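Comparing two hand-held grippers: finger pads first, electronics later

The Jasturberg pads went back on this week. I had been running the flat ones since April and wanted a baseline before changing anything in the controller. Swapping a pair takes four screws and a small hex key, plus whatever time it takes to find the hex key.

For anyone who landed on this page from a search: I am comparing two hand-held grippers, which I will call by their project names, Jasturberg and Fotwood. Both are trigger operated. Both record jaw width and a wide-angle view from just behind the fingers. The recordings are later replayed on a Declercq arm, so what matters to me is whether a grasp done by hand survives the trip to the arm.

The pads on the Jasturberg are scooped on the inside and rounded on the outside. Flat pads give more contact on boxes and blocks. Scooped pads do better on anything with a handle or a rim, at least in my hands, and they hide more of the object from the lens. That last point is the one I keep arguing with myself about. With scissors between the pads the blue handles stay in view but the blades go behind the left pad, and a policy trained on that view has to guess which way they point. 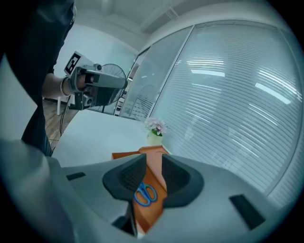 Page last changed: Aug 3, 2021

Test procedure, same for both tools. Approach from the near side of the table, close on the object, lift, hold, put down, open. Six objects, five attempts each. I throw out an attempt only if the tracking drops, and I log that separately.

Tracking is by a square black-and-white marker mounted on top of the tool. It works well while the marker faces the tracking camera and badly when the wrist rolls too far. A curved glass wall with blinds is not a friendly background either. The ceiling lights show up in it as bright lines, and my exposure setting has to be a compromise. I locked it two stops under what auto picked – the blinds went gray and the marker edges got cleaner.

Results so far, without claiming much. The scooped pads held the scissors by the loops on every attempt. On a thin pen they were poor, as the pen rolled into the hollow and the width reading stopped meaning anything. The Fotwood trigger is lighter and I prefer it after about an hour of use, but its jaw has more play at the closed end.

The controller board is an Ultbridge in both tools, with the same firmware, so differences in the width signal should come from the mechanics. I still want to swap the boards once to be sure.

Next is a pad with the hollow filled halfway. The print is done and the screw holes need reaming.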